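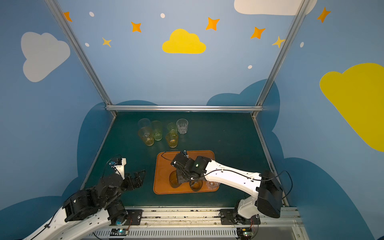
Two robot arms over a green tabletop, with clouds and stars on the walls behind.

Evening all. I've had a few messages asking what is going on with the Gradville harbour case, so I'm going to put it all in one place while the kettle boils. Bear with me, it may take a few posts (it always does with me!)

So, the short version. Shinji Oda, who was deputy mayor of Gradville for 9 years, was found guilty this afternoon of failing to declare gifts from a dredging firm called Porkon. The judge read out the verdict just after three and the public gallery was so full that I ended up perched on the end of a bench next to a very kind man who shared his mints.

The longer version goes back to the contract for clearing the harbour mouth. Porkon won it without the usual second round of bids, and the council papers that should have explained why ran to 2 pages. I've seen longer papers about a bus shelter.

What the prosecution had was a house up in Bundora, on the hill road. The rent was paid by a company with a different name, which the court decided was Porkon's in all but the letterhead. Mr Oda said he thought a cousin was paying. The cousin gave evidence by video link and said he wasn't.

Then there was the ledger. The court clerk's list of exhibits goes up to 227, and I've read more of them than is good for a person, but the ledger was the one everybody kept going back to. It had the rent in it month by month, right up to April, in very tidy handwriting.

To be fair to Mr Oda, he was cleared on the other charge, the one about steering the contract itself. The judge said there was plenty to be uneasy about but the evidence didn't get there. His lawyer, Ms Chien, made a lot of that on the steps outside and I think she was entitled to.

Sentence is still to come. It could be a fine, it could be prison, and either way he'd be barred from standing for the council again. Ms Chien says they'll appeal. He went home tonight, through the side door.

Someone asked about the petition to have the contract looked at again. It had 1182 names on it when I last checked, and the council has to debate it now, though no date has been set.

Right, the tea's made and I've gone on long enough. I'll be back in court for the sentencing and will post from there if the signal holds up. Thank you for reading, and for all the lovely messages, I do see them even when I'm slow to reply x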